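# The drawer nobody opens

Most homes have a place where cables go. In Fatima Uzor's flat it was the bottom drawer of a hall cupboard, and by November it no longer shut.

Uzor writes household guides for Cavberg, a small publisher of practical booklets, and had spent the month sorting the drawers of people who answered a notice in a local newsletter. She did her own last. It held 38 leads, four plugs with nothing attached and a charger for a camera she sold years ago.

Her method is dull and it works. Everything comes out onto a table. Leads go in one open basket, boxes go next to it, and anything that is neither gets stood to one side until the end. She does not untangle as she goes.

"People pick up one cable and start pulling," she says. "An hour later they have one straight cable and a sore thumb."

A basket with holes in the sides is best, as you can see what you have without tipping it out. Deep tubs are a mistake – the short leads sink and stay there.

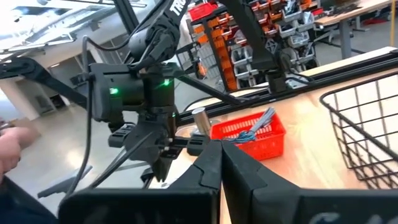
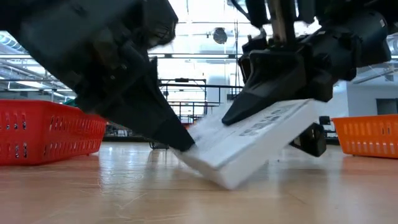
Boxes are the harder part. Hermenegildo Beltrán, who repairs small electricals at a shop called Titow, sees customers arrive with the original packaging and no idea what was in it. He keeps a box only while the guarantee runs, then cuts off the panel with the model number and files that instead. His file has 401 panels in it and fits on one shelf.

Uzor is softer on the subject. She will keep a small rigid box if it can hold something else, such as spare fuses or adaptors, but it has to be relabelled the same day. A box with the wrong name on it is worse than no box.

They agree on leads. Test each one, tie it with a strip of cloth tape and write on the tape what it fits. Beltrán dislikes wire ties, which can nick the covering. Wind the lead in loose loops about the width of your hand and don't wrap it tightly round a plug.

Anything that can't be matched goes in a bag with the month written on it. Uzor gives the bag 60 days before it goes to the electrical recycling point. Her own bag went in January, camera charger included, and the drawer now holds tea towels.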